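Prêt de Rocha : on lève l'option ou pas ?

lucimara_p
Posté à 18h42
Bon, le prêt de Marcelino Rocha à Mincombe se termine en avril et toujours pas un mot du club. Il a joué 30 matchs, il s'est mis à centrer du pied gauche, et il raconte au journal local qu'il se sent « comme à la maison ». D'habitude, quand un latéral dit ça, c'est que son agent cherche un appartement.

butt_end_74
Posté à 18h57
Il n'y a pas d'option dans le contrat, première nouvelle ? Flundley peut le rappeler quand il veut et demander ce qu'il veut. Vu leur défense, je le rappellerais dès demain, avec le bus.

naveen.g
Posté à 19h10
Si, il y en a une. Kátia Nogueira l'a dit à la radio cet hiver : option à lever avant la fin du prêt, montant non communiqué. Après, « montant non communiqué » chez nous, ça veut dire qu'on attend de vendre quelqu'un.

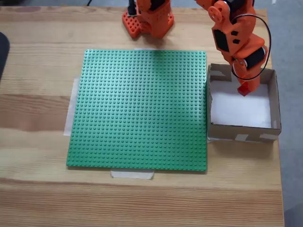

Et puis il faudrait le remplacer par qui ? Le petit de Skilville a fait 3 bouts de match et pris un rouge dans le plus long des trois. Je l'aime bien, mais pas à ce poste, ni dans ce championnat.

butt_end_74
Posté à 19h16
La radio avait aussi annoncé un stade neuf. Je maintiens : pas d'option. Et défensivement, Rocha, c'est un courant d'air. Contre Butt, le but de la 67e, il est où ? Il lace sa chaussure.

lucimara_p
Posté à 19h21
Il était à terre, l'ailier lui avait marché dessus. Mais va pour la chaussure.

iolanda_s
Posté à 20h05
Je suis plutôt d'accord avec butt_end sur le marquage, pas sur le reste. Un latéral qui monte laisse des trous, on le sait depuis l'invention du latéral. C'est au milieu de couvrir, et notre milieu couvre surtout le rond central.

naveen.g
Posté à 20h12
@iolanda_s +1 pour le rond central. Très bien gardé cette saison.

butt_end_74
Posté à 20h30
Je veux bien qu'on le garde six mois de plus en prêt. Acheter, non.

lucimara_p
Posté à 20h34
Noté, je transmets à son agent pour l'appartement.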